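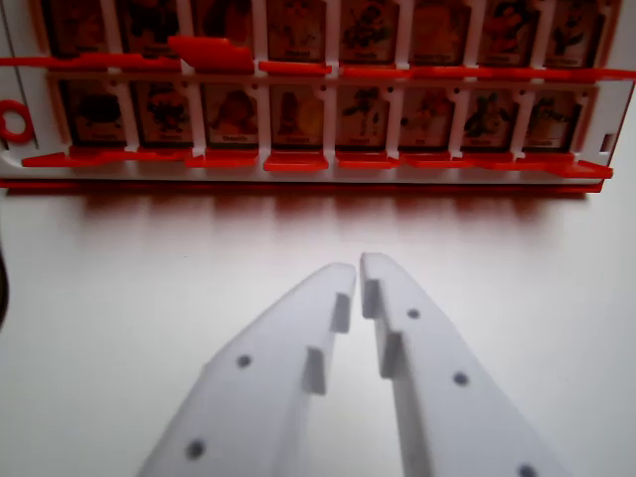 Games shelf: replacement card set for the guessing boards

The two face-guessing boards in the Komaritz reading room are back on the shelf with a new set of cards. The old portrait sheets had been handled enough that the name strips no longer read clearly, and the corners had started to catch in the slots. The replacement is an animal set with French names, ordered through Vonwood under catalog number 961.

The boards themselves have not changed. Each card slides into its own white plastic window from above, and the red flap in front of it folds down when that character is ruled out. Cards should sit fully down in the window before play. A card left high will rub against its flap and may stop it from standing up.

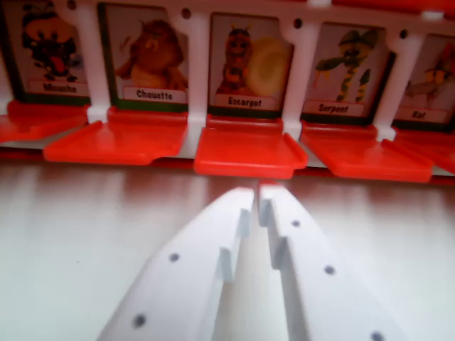
Hivon Newsletter – Games and Equipment
Text and photos: the equipment desk
25/08/2023

Names are printed in black on a white strip under each drawing, among them Mouche, Chouette, Escargot, Serpent and Rat. For players who have no French, these are fly, owl, snail, snake and rat. A printed word list is kept in the lid of the box.

Questions need some adjustment. The usual openers about glasses and mustaches are of little use with this set. Shells, wings and stripes work better, and players should agree before the first turn on what counts. The snail has a striped body, so "Does it have stripes?" does not single out the snake. The fly is the one with its tongue out – younger players tend to ask about that early.

To reset a board, raise the flaps one at a time with a fingertip under the front lip. Tipping the whole board to swing them up together puts strain on the hinge bar. Wipe the plastic with a barely damp cloth and keep water away from the cards.

The boards are stored in cabinet 26, next to the Amini puzzles. Loans are for in-room use only until the March inventory. Missing cards should be reported by name, as printed on the strip.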